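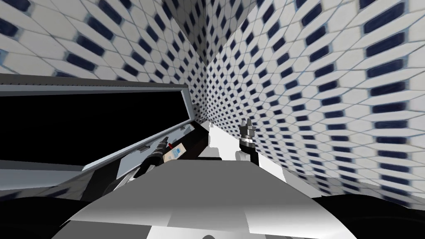 White wall tiles with dark navy insets, in a computer rendering.

By Kheri Waweru
Saturday, 9:40 a.m.

Pouran Yazdani will fight for the vacant Lozano bantamweight title in January after the promotion confirmed its main event on Friday night. Her opponent will be the winner of next week's bout in Votport between the second and third ranked women in the division.

Yazdani comes into the fight with seven wins and one loss. The loss came in her third professional bout, when she was caught in a guillotine choke late in the first round. She has won every fight since then, and her last two were over inside a round. She is a southpaw with a good jab, but most of her wins have come from top position after a takedown.

The title has been vacant since the spring, when the last champion gave it up to move down to flyweight. Lozano had planned to fill it over the summer, but a hand injury took one of the contenders out of the first date and the card went ahead without a title fight. Yazdani was on that card in a non-title bout and won it by technical knockout.

The January event will be held at the Skidalness Ice Hall, which has 2,000 seats for fight nights once the floor is laid over the rink. Lozano last used the building two years ago and sold nearly all of the tickets. Prices for this show have not been set. People who bought tickets for the postponed summer date and kept them will be able to trade them in at the box office before general sales open.

Yazdani trains at the Ollow gym in Skidalness and has lived in town since she was in high school, but she has not fought there as a professional. Her amateur bouts were mostly in Votport, and Lozano has put her on the road for every fight under its contract.

"I asked for it to be here and they said yes pretty fast," she said. "My parents have been driving to these things for years. They can walk to this one."

She said she did not mind waiting to find out who she will face. Both women in the Votport bout are right-handed and both like to fight up close, so the work in camp will be much the same for now. Her coaches plan to bring in two taller sparring partners next month and send one of them home after the opponent is known. 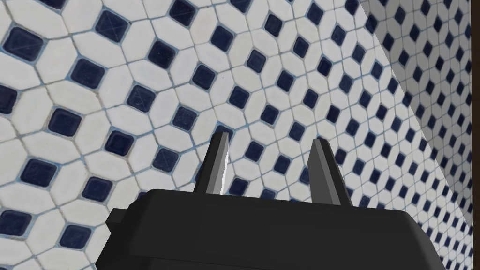 The bigger question may be the distance. Title fights in the promotion go five rounds, and Yazdani has only seen the third round twice. One of those was a close decision that two judges gave her and one did not. She slowed down badly in the last two minutes of that fight and spent most of them with her back against the fence. She said she had cut too much weight in the final days before it and has changed how she does that.

"I was empty," she said. "I walk around a lot lighter now. I could have gone two more rounds in my last camp and I did, plenty of times, in the gym."

If the Votport bout ends in a draw, or if the winner is hurt and cannot be cleared in time, Lozano said it will offer the spot to the fourth ranked contender. She has already fought Yazdani once, losing on all three scorecards.

Lozano has also filled in part of the undercard. There will be 4 bouts before the main event on the main card, including a lightweight fight between two unbeaten men and a heavyweight rematch of a fight that was stopped early because of a cut. The preliminary bouts will be made up mostly of fighters from the area, and three spots are still open. Amateurs will not be used on this show.

Doors open at 5 p.m. and the first preliminary bout starts an hour later. The main event is not expected before 9:30 p.m. Weigh-ins will take place at the Ice Hall the day before and will be open to the public at no charge.

The Votport card next week begins at 7 p.m. The contenders' bout is second from last and is set for three rounds. Yazdani said she will be there to watch it but will not go into the cage afterward, as the promotion had suggested.

"I'll sit and watch and then drive home," she said. "I have practice in the morning."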